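Cendlow Community Rooms
Progress report to the Lysenko Fund
1 November 2020

Hi all,

I promised you something short this time, so I'll try. The last report ran to nine pages and I suspect most of you skipped to the budget. We're still in the old hall on the Parketska side, the heating works in every room but one, and the doors have been open since winter.
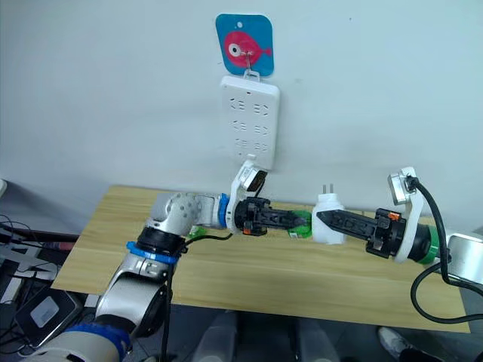
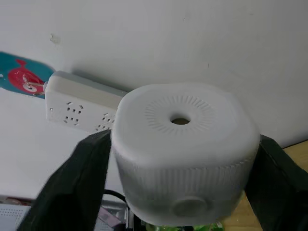
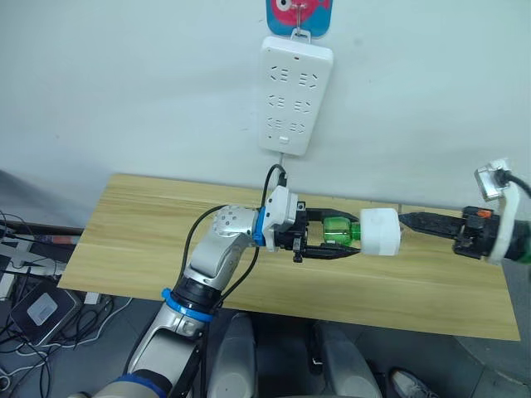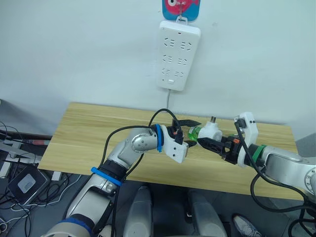
At the tables, Cendlow. The fish hook is in the first one.

Right, the language classes. We had 144 people enrolled by the end of the second block, and 99 of them stayed through to the final week. I'd hoped for more, but the evening group lost a lot of people when the bus timetable changed, and there wasn't much we could do about that. The morning group hardly missed a session. They've started bringing their own readers and swapping them, so I've cleared a shelf in the hallway and it's already full (mostly gardening books and one very battered atlas).

The conversation hour is the bit I'm happiest with. It was an add-on in the original plan and I nearly cut it. Now it's the session people ask about when they ring up, and we've had to split it into two groups because you couldn't hear a thing!

The homework club has been slower. We logged 223 visits, which sounds fine until you see that a lot of them were the same kids coming back. I'm glad they do, but we haven't reached the flats behind Ernus yet and that was one of our goals. I've put flyers in the laundromat and the bakery, and I'll go door to door if I have to.

Money: we have $2734 left in the materials line. I'd like your okay to move part of it to child minding — three parents told me that's what kept them away from evening classes. The tutoring line is on track and the printing line is a bit over, my fault, I ordered the workbooks in colour.

Still to do before the next report:
Sort out the evening timetable with the new bus times
Replace the whiteboard in the back room
Get the beginner test rewritten, as the current one is too hard
Fix the radiator, or give up on it and buy a heater

The next block starts in February. If you can let me know about the child minding before the Christmas break I can put it on the enrolment form. I'm in the office most mornings, or just email.

Thanks again, and sorry the receipts came in two envelopes.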